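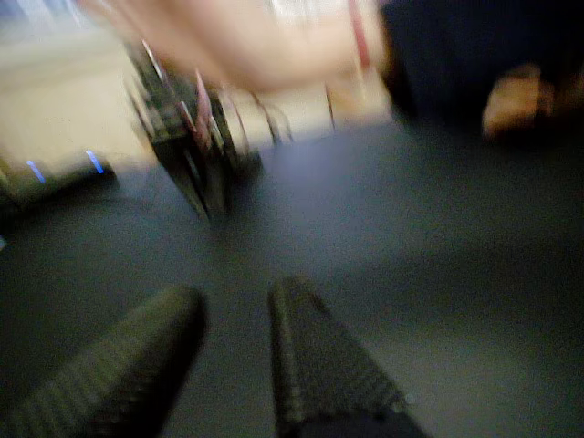 Why does the shared calendar show every booking one hour late after the clock change? The calendar program keeps one time zone for the server and another one for each user, and after the update in March these two did not agree anymore.

Posted 31st May by Natália Seixas
4 min read

I write this log for the colleagues in the Cunha office, who had the same trouble as we had and asked me how it was solved. We use Skesine for the bookings of the meeting rooms and Triltton for the mail. The two programs exchange the appointments every few minutes.

What the users reported

Bookings made in Skesine were correct on the screen of the person who made them. In the invitation by mail, the same booking was one hour later. Only repeated bookings were wrong. A single booking, made for one day, arrived with the right hour. In total 159 bookings had the wrong hour, and 54 of them were with people outside the company, so we received a good number of telephone calls.

First attempt

I restarted the exchange service and asked two users to delete one booking and make it again. The new booking was correct. The old ones stayed wrong, also after I emptied the cache of the mail program. I then changed the time zone in the profile of one user. This was a mistake. All her appointments moved by one hour, the good ones too, and I had to put the setting back and wait for the next exchange.

Second attempt

I exported the whole calendar to a text file, which gave 2,052 lines, and compared the wrong bookings with the correct ones. Every wrong booking had a fixed difference in hours written inside it - the correct ones had the name of the time zone. With a fixed difference, the program does not know that summer time exists. The bookings with this problem were all created before we installed the update.

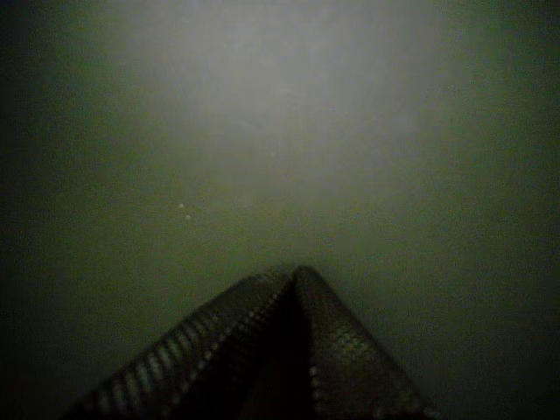 Armindo Gouveia replied that he had seen the same fixed difference in his export, but that in his case the single bookings were wrong too, and he asked if it was safe to correct the file by hand and import it again.

I answered him that I would not do it by hand. On my test account the import made each booking double, and the guests received a second invitation. If your single bookings are wrong too, please look first at the time zone of the server, under Settings, Region. Ours was correct, so I did not need to touch it.

What solved it

1. Stop the exchange between Skesine and Triltton.
2. Make a full backup of the calendar, and open it once to see that it is readable.
3. In the administrator menu, choose Maintenance, then Rebuild repeated events. Mark the option "Use named time zone".
4. Leave the option "Notify guests" empty.
5. Start the exchange again and wait until the first full pass is finished.

The rebuild was slow and the progress bar did not move for a long time - please do not close the window. Afterwards I compared a new export with the old one, and the fixed difference was gone from all the lines.

Still open

Two bookings of Lurdes Esteves still show the old hour on her telephone, but they are correct on her computer. I asked her to remove the account from the telephone and add it again. The ticket stays open until she confirms.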